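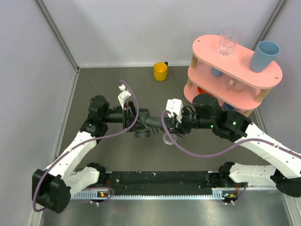
Notes > Bench diary > Two-arm kit, trial period

2026-09-30

Second week with the Vosta kit on loan. Ran the handover routine again with the grey plastic part, both grippers facing across the middle of the table. Of 194 attempts logged so far, 14 have been marked as failed. Most failures are in the left arm's approach angle, which drifts after a warm restart. Re-zeroing takes 2 minutes and has to be done by hand.

Cable routing is my main complaint. The purple leads hang in wide loops over the grippers and along the white forearms. I have asked Vosta for clips. Sajib Bandara at Zitwood, who has the same kit, uses Velcro ties and leaves slack at the elbow.

Left the mugs and glasses in the enclosure with the pink shelf. Cup placing is next on the list.

Support plan quoted at 800 a year, parts extra. Too much for email only. Will ask Kumarasinghe for a second quote before the loan ends in December.

Still to do: read the torque limits section again, back up the logs.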